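Giving up the second coffee

I stopped drinking coffee after lunch in May, mostly to see if I would sleep better. I had been waking at four and lying there until the alarm. My doctor, Dorottya Balogh, asked what I drank in a day and I had to write it down to answer her. It came to more than 400 mg of caffeine on a working day, going by the labels and a chart she gave me.

The first week was dull. I had headaches on two afternoons and went to bed early on both. By the second week the headaches had gone, but I missed having something hot at three o'clock. Plain water didn't do it. I tried a barley drink from Rácz, the shop near the station, and it was fine with milk. Without milk it tasted of toast.

Benedek Fülöp at work gave up at the same time and lasted nine days. He says he sleeps perfectly well on espresso and I believe him. People differ a lot in this.

My mug is a big one and holds 296 ml, so I used to count it as one cup when it was closer to two. I now use a smaller one in the mornings and fill it once.
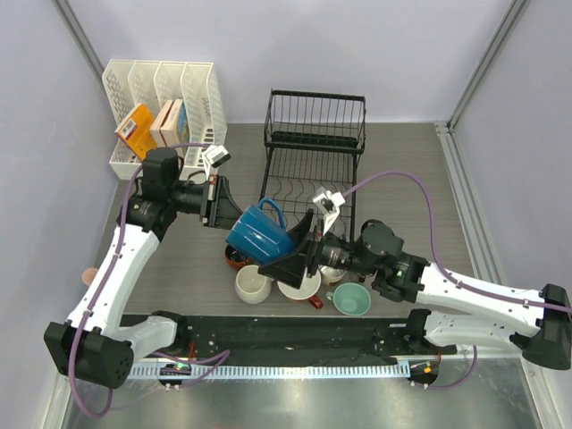 The sleep did get better, though slowly. I still wake in the night now and then — usually when I've eaten late — but I go off again. I haven't tried decaf at home yet. Zsófia Halász recommends the one from Brusano, and I may buy a bag when the barley runs out.

Print this post
E-mail this post

Recent posts
Mending the back gate
A wet weekend in Lallilo
What I keep in the freezer
Library books I didn't finish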